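Category: Project updates / Shelving cell

Progress report to the funder, December
By Ragnvald Midtbø, Rondness

The two-arm shelving cell at Darkum is back in regular use after the maintenance work described in our last report. Most of this period went on cabling, base mounts and the daily checks. We logged 307 shelving attempts against a planned 400. The shortfall comes from the days the right arm was out of service.

Both arms share one aluminium rail along the front of the enclosure. We took each base off, cleaned the mating faces and bolted the plates back down to the marks. The right arm needed a second go – its plate had been sitting slightly proud at one corner, and the gripper was arriving low at the shelf. After refitting we re-taught the home position and the shelf approach for both arms.
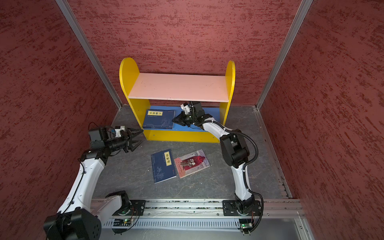
Do the arms have to be recalibrated every time a base is unbolted?
A short check comes first. We drive each gripper to two reference points on the shelf, and if either one is off by more than 2 mm we do the full calibration, which takes most of a morning.

Cable wear remains the main fault. The corrugated conduit on the right arm was rubbing at the elbow, so we gave it a longer loop and replaced the ties. The wrist camera lead on the left arm dropped out several times early in the period. We swapped it for a spare from Hollenstein and the fault has not come back.
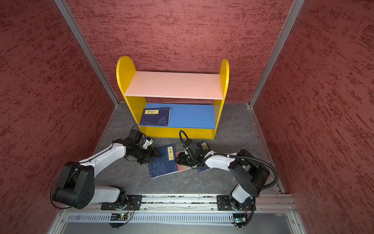 The daily routine is now written down and kept at the cell. Whoever starts up checks the base bolts, looks over the cables with the power off, confirms the green lights on both controller boards and runs the arms slowly through their full reach. The rail groove is to be vacuumed weekly. It collects grit, and we would like to fit a cover strip in the new year.

Spending on parts came to $1225, mostly conduit, connectors and one replacement gripper motor. That is within the maintenance line and we are not asking for a change to the budget.

Next period we plan to make up the missed attempts and move on to thinner books, which the fingers still tend to push along the floor. Mundley has offered a set of softer finger pads on loan. We will fit them to the left arm first and leave the right as it is, so the two can be compared.

Contact: Rondness project office | © Rondness | Back to top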